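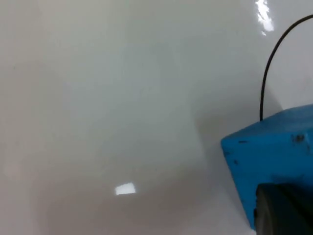

Keep the Glare in the Record

By Obed Baidoo

Institutions that gather examples for learning systems tend to discard wrist views in which a glossy surface throws back the ceiling lights. At Mirow, our review in July set aside 74 of 200 recordings on that ground. I believe the practice is mistaken.

Polished white surfaces are common in the places these machines are meant to serve. A bright patch or a soft shadow beside the gripper is part of the working conditions, and a system trained without them will be poorly prepared. Reviewers should label such recordings and retain them. Removal should require a stated fault, signed by 2 reviewers.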